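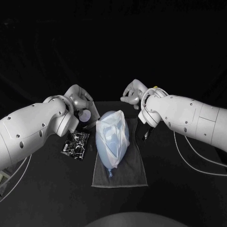 Two white arms over the dark table

August, ten past nine in the evening, kitchen table

I have to get this down before I go to bed, because today was the best day of planning I've had all summer and I'll have lost half of it by morning.

The tidal power unit is going to work! I've been fretting over it since the end of term. Year 9 did the old version last spring, the one with the worksheet and the map of estuaries, and they were polite about it, and that was the most you could say. I wanted something they could get wrong and then put right. So I finally sat down with Tedura, the free simulation Gyu-bin Seo has been telling me to try since Easter, and I looked up and it was twenty to two and I hadn't had lunch.

You get a stretch of coast called Brirnia (made up, but very nicely drawn, with mudflats and a fishing harbour) and you have to build a barrage across the inlet that keeps 900 homes going through a full month of tides. You choose how many gates, how wide, when they open and when they shut. Then you press go and watch the water come in. My first try lit 100 homes. One hundred! I'd opened everything far too early and let the whole tide slop out again before there was any decent drop across the gates. Second try, 324. Third try I got clever and put in more gates, and it went up to 359, but the harbour silted up and the fishing boats were stuck and a little message came from the harbourmaster. I laughed out loud in an empty house.

What I love is that it doesn't tell you off. It draws you the curve of the tide with your gate times laid over it, and you sit and stare at it and then you see it. I could feel the penny dropping in my own head, and I've taught this for years. Imagine Kayleigh's lot with that. Imagine the back row!

Rang Gyu-bin straight away, mouth full of toast. He runs it with his Year 10s in pairs, one on the gates and one keeping the log, swapping at each new tide. He says don't give them the teacher notes on spring and neap tides first, let them hit the bad week in the middle of the month on their own and come asking why the lights went out. I'm stealing that whole. He also said the log matters more than the score, and that he marks the log and puts the scores up on the wall just for fun.

So the plan as it stands. Lesson one, the washing-up bowl and the piece of guttering, so they've had their hands in water. Lessons two and three, Tedura. Lesson four, they write to the people of Brirnia and say what they'd build and who'd be cross about it. I want the fishing families in there, and the birds on the mud. Lesson five I haven't got. Possibly a debate, possibly just catching up, we always need a catching-up lesson.

Things I mustn't forget — ask for the laptop trolley NOW before history get it. See if the Gilani room is free, it has the long benches and the sink that drains. Find out whether Woletik still send out the loan kits with the little hand-turned generators, we had one two years ago and the children wouldn't put it down. Buy guttering.

Went back for one more go after tea, when I'd promised myself I wouldn't. Held the gates shut for much longer after high water and left the harbour channel alone. Still nowhere near the full number but the boats could get out, and the curve looked lovely, two fat humps a day with my gate times tucked in just behind them.

Window open, smells of someone's barbecue. Three weeks till we're back and for once I'm not dreading the alarm clock. Must find the guttering receipt from last time, I'm sure I paid less than they're asking now.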